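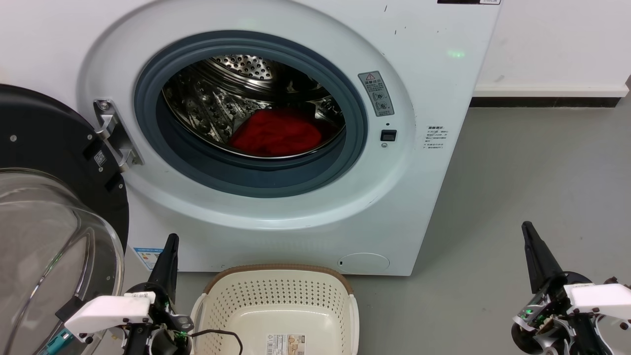 At an open front loader, one red item in the drum.

Brunico fingertip set for two-arm laundry rigs

Please read the part about the gasket before you order! I make and sell these fingertips myself, and the first version had a fault that I'd like you to hear about from me.

So, the Brunico is a pair of long tapered fingertips for parallel grippers. You unscrew the stock tips, screw mine on, run your zero routine again and you're set. They're slim enough to reach down into the fold of a washer door seal, where socks like to hide, and that slimness is what got me in trouble.

What went wrong

Version one had a square corner at the end of each tip. It looked fine on the bench and it looked fine picking towels out of a basket. Then I ran a long series of unloading jobs on a front loader - 2,400 picks, all light cotton stuff - and 2,351 of them went the way they should. I was pretty happy with that until I went through the other 49.

Most were plain misses. The tip closed on nothing, the arm backed out and tried again, no harm done. But in a handful of them the corner had dug into the rubber lip at the bottom of the door, and the gripper closed on the rubber along with the cloth. The arm then did exactly what it was told and pulled. On one of those the gasket came partway out of its groove, and I didn't notice until Monday morning, when I ran a rinse and found water all over the floor.

The worst spot is when a piece of clothing is slumped against the lower rim. The camera sees cloth, the planner picks the nearest edge of it, and the nearest edge is lying right on the rubber. My force limit was set way too high to catch it, too. That part was my own dumb setting and had nothing to do with the tip, but a square corner plus a high limit is a bad pair.

What's different now

The current version has a rounded end and a softer pad on the inside face. If it touches the seal it slides along it (mostly - please don't take that as a dare). I also ship a small settings file with a pull limit of 40 newtons, and if the arm hits that while the tip is still inside the door ring, it opens, backs off and waits for you to clear it. It will not retry by itself. I had a few people ask me to add an auto retry and I've said no so far.

The settings file works with the Oleleck controller and the Skistport one. On the Ansah you have to type the limit in by hand, under the wrist menu, and it goes back to the default after a power cut. Check it every time you start up.

If you have the old tips

Look at the end. If the corner is sharp enough to catch your thumbnail, it's version one. Stop using it in any machine with a rubber seal and write to me, and I'll send a new pair free, postage included. You don't need to send the old ones back. Mine are in a drawer and I use them for picking up foam blocks, which they're great at.

While you're at it, run a finger around the seal on your washer with the power off. Feel for nicks along the bottom and make sure the lip sits evenly the whole way.

In the box

Two pairs of fingertips, the screws, a hex key and a printed setup card. The settings file is a download. Tips wear down, so I'd swap them after 40 hours of running time, sooner if the pads look shiny.

Not for use in a dryer that's still warm. The pads go gummy, and I'm working on that one.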